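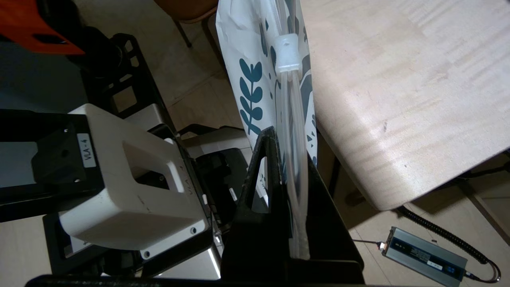
Squaring up the fingers on our bag cell, and where should the power supply live?

Forum: Small Arms and Grippers > Setup and Upkeep

ida_hamann
Wednesday, 8:07
Morning all, and sorry in advance for the length, I've had my coffee. We have a cell at the Clunddale workshop that picks up shopping bags and moves them along the table, and I've been left in charge of keeping it going while Oosthuizen is away (he built most of it, so you can imagine how I feel!). The bags are the awkward sort, white with a teal leaf pattern and clear tube handles, and the tapered black finger is meant to slide in beside the bag and press it without crumpling it.

My trouble is that after I took the finger off to clean it, it went back on a touch crooked. It leans by 2 degrees on my little gauge, and the tip now reaches the bag before the rest of the finger does. I've slackened the screws and nipped them up again more times than I'd like to admit. Is there a proper order for doing this, or does everyone just fiddle until it looks right?

The other thing is that the power supply sits on the floor beside the table with its cable in a coil. It's been like that since I got here. Leave it or move it?

torquewrench_tam
Hello Ida, and well done for taking it on. Leave the screws at the fingertip end of things alone for now and go back to the mounting block at the base. When I had a lean like yours, it was a crumb of old thread glue under the block, no bigger than a grain of sugar, and it threw the tip right out because the finger is so long. Take the block off, wipe both faces, run your thumbnail over them, and put it back with the screws only finger tight. Then do them up crosswise, a little at a time.

As for the supply, I'd have it off the floor. Mops, feet, dropped screws, it all ends up down there.

Ayanda Shabalala
I'll disagree with Tam on the floor, in a friendly way! We put ours on a shelf under the table and for weeks it hummed away against the wood and got warmer than I cared for. Tiles are cool and flat. What I would do is make sure the coil can't creep under a table leg or get caught by a toe, and put a strip of tape down so that people know to step round it.

On the finger, do please check it against the bag as well as the gauge. A finger can be dead straight on the bench and still meet the bag badly if the arm comes in at a poor angle. I stop the arm with the tip just touching and have a good look from the wrist camera before I change anything at all.
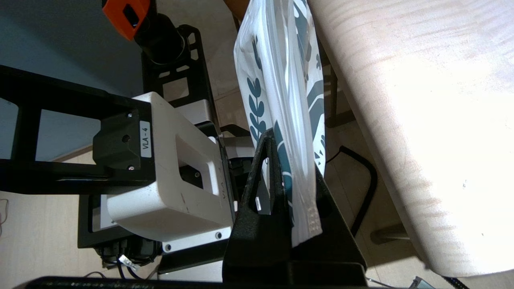

If the bag folds low down by the finger, I bring the approach up a little and try again before reaching for a hex key. On our cell that cured more than all my careful shimming did, and I'd shimmed for most of November. Write the old approach height down first, though. I didn't, and I had to guess my way back to it.

ida_hamann
Oh, that's useful, thank you both. Tam, there was indeed a smear of something under the block (green, sticky, no idea). Cleaned it off and the lean has gone down to nearly nothing on the gauge. I haven't tried Ayanda's change of height yet as I wanted to do one thing at a time.

Daft question while I'm here: the arm has VLA-4 moulded into the white housing and again on a little label. Do you lot go by those when you write up your maintenance sheets, or do you number them yourselves?

binar_bench
We use whatever is on the label, and we keep it on the sheet next to the date of the last screw check. I check the housing screws and the bracket every 7 days, and the finger block every morning. It's dull work but it takes me 8 minutes with the kettle on.

torquewrench_tam
Every morning is too often for the block, Binar, you'll wear the threads! Look at it every morning by all means, but put a paint mark across the screw heads and only get the key out if the mark has moved. Those little screws don't like being cranked for no reason.

binar_bench
Fair point about the threads. I do only touch them lightly, but I'll give the paint marks a go.

Ayanda Shabalala
Paint marks get my vote too. And Ida, if you do end up moving the supply, switch off first and check the thin lead has enough slack with the arm at full stretch on the far side. We swapped ours for a Voltska one with a longer lead in the end.

ida_hamann
Will do. It's staying on the tiles for now with some yellow tape round it, and I've ordered a paint pen. I'll try the higher approach after lunch and post the before and after heights so they're written down somewhere!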